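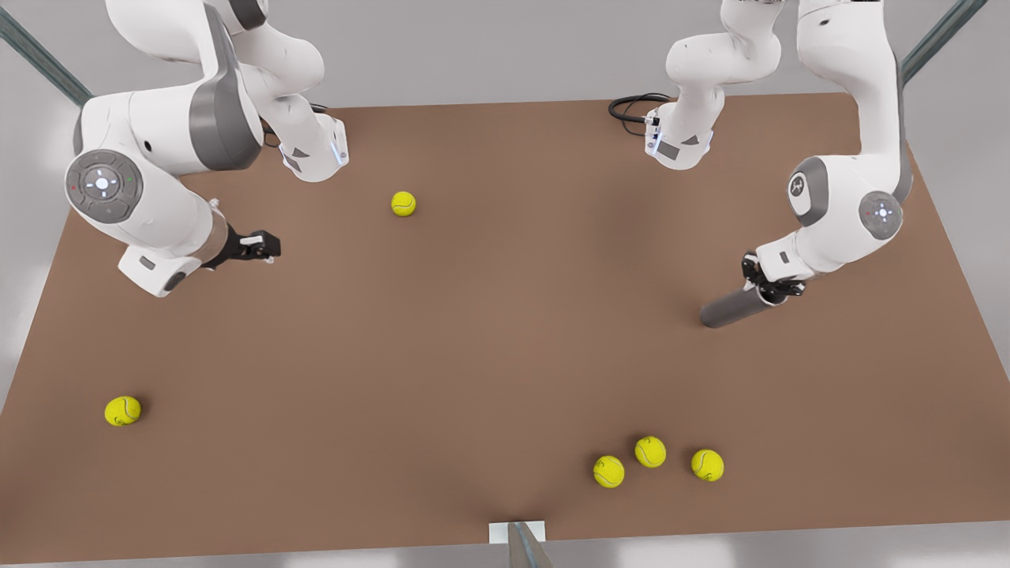
Yellow tennis balls on a brown tabletop (render).

Tuesday, October. Pressure loss in stored balls, second reading.

Barometer 676 mmHg at 8:40, humidity 41 percent. Bench is at 1,000 m, so gauge readings are not comparable with the sea level figures on the supplier sheets. I have gone back and marked absolute or gauge on every column in the log. Two columns from the first reading had no label at all. Both were gauge; checked against the barometer entry for that day.

Storage groups unchanged:
Ambrose, sealed can as supplied
Ambrose, opened can with the plastic lid pressed back on
Sarka, opened, in the pressurized tube
Sarka, opened, loose on the shelf
Rosico pressureless, loose on the shelf, as control

Interval since opening is 7 days for all of the opened groups. The sealed can stays sealed until the last reading.

Drop test from 100 inches onto the concrete slab, rebound read off video against the wall scale, bottom of ball. Three drops per ball, first one thrown out. Previously I averaged all three. The first drop reads low on most balls and the other two agree well with each other, so the old averages are biased slightly down. Redid the first reading's numbers the same way so both sets match. Raw values are still in the sheet, tab 2.

Results in short. Opened Ambrose with the lid on has dropped as much as the loose Sarka, within the spread of the scale. The lid makes no seal worth the name. Pressed it under water and got a steady line of bubbles from the rim. Sarka in the tube has not moved since the first reading. Rosico has not moved either, as expected for a control with no internal pressure to lose.

Squeeze test under the dead weight gives the same order. Forward deflection only. I did not record return deflection because the dial indicator is sticking on the way back up. Took it apart after lunch and found felt lint packed around the stem. Cleaned, dry, no oil. It repeats now. Next reading should include both directions.

Temperature is a problem. The shelf by the window runs warmer than the slab, and I brought the loose groups straight down and dropped them. They should sit by the slab for a few hours first. Some of the difference between shelf and tube groups may be temperature and would have the shelf balls reading high, so the true loss is if anything larger than what I have written down. Will repeat two balls from each group tomorrow after an overnight soak in the same box.

Ulises Condori asked whether felt wear could be confused with pressure loss. Not in this set, no ball has been played. It will matter for the used balls he wants to add. Suggested weighing each one first and brushing off the loose nap before the drop. He wants them kept as a separate series and I agree.

Florkum valve on the pressurized tube: the gauge needle rests slightly above zero with the tube open. Subtract the offset or swap the gauge. Subtracted for now, noted on the tube with tape.

To do
Second thermometer for the shelf
Redraw wall scale, the lower marks are rubbing off
Soak box lid
Ask about more Ambrose from the same lot, code is on the inside cover of this book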